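Chapter 5
Percussive Technique and the Transmission of Regional Song

5.1 Scope of the chapter

Chapter 4 dealt with melody instruments and with the notation of ornaments. The present chapter turns to hand percussion: frame drums, goblet drums, and the wooden box drums that have replaced them in many amateur groups. The central question is how a rhythmic pattern passes from one player to another when no written part exists, and what changes on the way.

Readers should already be able to count compound meters at a moderate tempo and to read the single-line notation introduced in Section 2.3. No skill on a drum is assumed. Exercises marked with an asterisk require a partner.

5.2 The Teldale recordings

Most examples come from one collection. Between two visits to the Teldale district, Mercy Makokha recorded 42 players, most of them in their own homes, and asked each to play the same wedding pattern, the mollel, at three speeds. The collection contains 376 usable takes. A take is treated as usable if it holds at least eight full cycles without a break and if the low and high strokes can be told apart by ear.

Agathe Lebrun later transcribed the takes without access to the players' names or villages. Her transcriptions are the source of all figures in Sections 5.4 through 5.7. Where she and Makokha disagreed on the placement of a stroke, both readings are given, with Lebrun's on the upper line.

The collection has two limits. Players under the age of twenty are few, and almost all takes were made indoors, where a small room shortens the apparent decay of the low stroke. Comparisons with outdoor playing should be made with care.

5.3 Terms used in this chapter

Cycle. One complete statement of a pattern, from the first low stroke to the point just before it returns.

Low stroke. A stroke made near the center of the head with the flat of the fingers. Written as a note below the line.

High stroke. A stroke made at the rim with one fingertip. Written as a note above the line.

Filler. Any quiet stroke that can be left out without changing the identity of the pattern. Fillers are written in parentheses.

Drift. A gradual change in tempo across a take, stated in beats per minute. Drift is measured from the second cycle, as the first is often used to settle the hands.
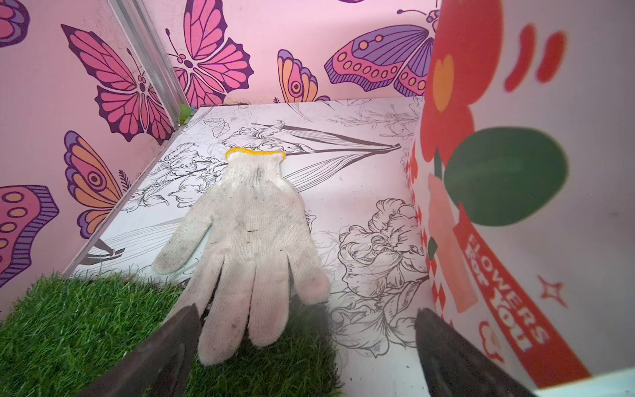
5.4 Identity and variation

Two performances may differ in nearly every filler and still be accepted by local players as the same pattern. The reverse also occurs: moving a single low stroke by half a beat can produce what listeners call a different piece. A description of the mollel must therefore separate the strokes that carry its identity from those that do not.

The method used here is simple. All takes at the middle speed are aligned at the first low stroke, and each position in the cycle is marked as filled or empty. Positions filled in every take form the frame of the pattern. The frame of the mollel has five strokes, three low and two high, and is shown in Figure 5.1. Before going on, clap the frame until it can be held steady against a spoken count.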